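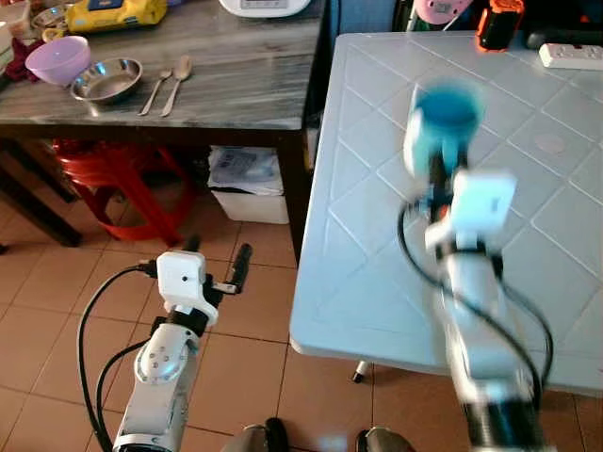 Begoña Cuesta

The public defender's office in Dommont is out of walk-in hours, at least for now. Notice went up on the door 24 May 2026, taped over the old schedule. Appointments only, by phone, and the phone line opens at 9.

The short version: too many files, too few lawyers. The office opened 376 new cases in the first part of the year and has four attorneys to handle them, one of them on leave. Mostly misdemeanors. Suspended licenses, shoplifting, a lot of small possession cases that the county keeps filing even though plenty of them get tossed at the first hearing.

Amparo Casado runs the office and has been asking the county for another attorney since last budget season. Didn't get one. Got a part-time clerk instead, who she says is great, and who can't stand up in court.

"I'm not going to have somebody sit on a bench for three hours and then get ten minutes with a lawyer who hasn't read the file," Casado told me by phone, between hearings. "If you have a time, you have a time. We'll have read it."

Who is affected. Anyone with an open case who used to just drop in, plus people who got a citation and want to know if they qualify for a free lawyer. The income form hasn't changed. You can still pick one up at the clerk's window on the first floor, fill it out there and leave it. There's a $15 application fee, same as before, and you can ask to have it waived. Ask at the window. They won't bring it up.

If you're in custody nothing changes. Jail visits go on as usual, mornings mostly.

Court dates don't change either. Casado repeated this twice so I'll put it in here twice. If you have a court date, go. Not having talked to your lawyer yet is no excuse for missing it, and a missed date means a warrant. Go to court, tell the judge you're waiting on an appointment, the judge will probaly give you a new date.

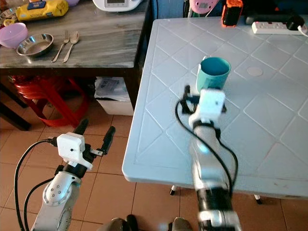

The county side of it is less clear. Valeriano Lozano, who handles the justice budget, said there is $900 a month set aside for outside counsel and that the office hasn't been using it. Casado says of course it hasn't, that buys a few hours of a private lawyer's time and none of the ones she called would take a case at that rate. Lozano said he would look at the rate. No date on that.

A couple of private attorneys in town have offered to help out. Covadonga Palacios, who does drug and DUI defense from the office over the hardware store, is taking two first-time possession cases a month at no charge through the summer. She started out as a public defender herself, two counties over, and said she remembers carrying 100 open files at once and forgetting peoples faces. She'd like other firms to take a couple each. So far one other has said yes and asked not to be named until the paperwork is done, something about their insurance.

Palacios also had a bit of advice for people who are waiting. Keep your citation and every letter in one envelope. Write down what happened while you still remember it, with the time and the names of anyone who was there, and mark it for your lawyer. Don't post about it. Don't call the officer to explain. Don't talk about the case on a jail phone, those are recorded.

One group that could get squeezed is people with old convictions who want them cleared. The office used to see them in walk-in hours, whoever showed up. Those requests go to the back of the line now, behind anybody with an active case. Casado said she hates it but there's no deadline on most of them and there is on everything else. Anyone who already turned in a petition is fine, those are filed and moving. New ones, expect a wait, she wouldn't guess how long.

Interpreters can still be booked, Spanish and Polish. Say so when you call, not when you get there. Evening appointments were talked about and dropped, the building locks at 5:30 and there is no money for a guard.

The matter is on the county board's next agenda, item six, after the road repairs. Public comment is two minutes each, sign-up sheet is by the door and usually gets pulled when the meeting starts so be early. Will update when I have the board's answer on the fifth attorney.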